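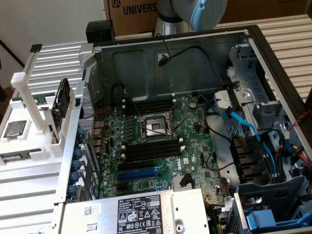

Refurbishment Bench Safety Checklist, Desktop Units
Flurnus site, revision 6, 2022-04-03

Applies to all desktop units opened for repair, parts recovery or resale. Complete one sheet per unit. Mark each item P (pass), F (fail) or N/A.

1. Before opening
1.1 Power cord removed and held at the bench. P
1.2 Power button pressed for five seconds with the cord out. P
1.3 Asset tag matches work order. P
Comment: Unit 1682. Tag worn but readable. Reprint at next intake.

2. Static control
2.1 Wrist strap tested at start of shift. P
2.2 Mat bonded to common ground point. P
2.3 No foam cups, tape rolls or plastic sleeves on the mat. F
Comment: Tape roll removed during inspection. Item closed.
2.4 Memory handled by the edges only.
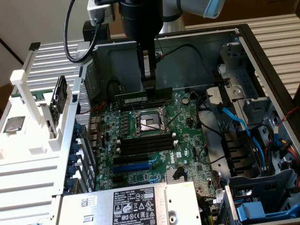

2.5 Spare modules returned to antistatic bags when not in use. P

3. Parts holding
3.1 Removed processors stored contacts protected, one per pocket. P
3.2 Trays labeled with the work order number. F
Comment: Label stock ran out. Firano labels on order, quantity 400. Handwritten tags accepted until they arrive.

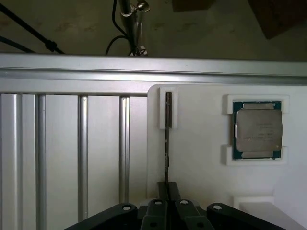

Pant asked whether handwritten tags also need the intake date. Reply from Plalteck: yes, if the part will stay in holding past the end of the shift.

4. Socket and board
4.1 Retention levers move freely and are not bent.
4.2 Socket contacts checked under magnifier before fitting. P
4.3 Coin cell voltage recorded. P
4.4 Thermal paste residue wiped off and cloth put in the solvent waste can. N/A
Comment: Magnifier lamp at bench 105 flickers. Replace tube.

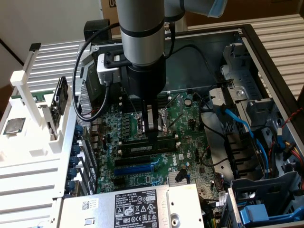
BENCH AREA AND EXITS

5.1 Aisle clear to the door. P
5.2 Extinguisher in date and on its hook. P
5.3 Extension cords not chained together. F
Comment: Two cords joined under the bench. Fixed outlet requested. Recheck in October with the annual electrical test.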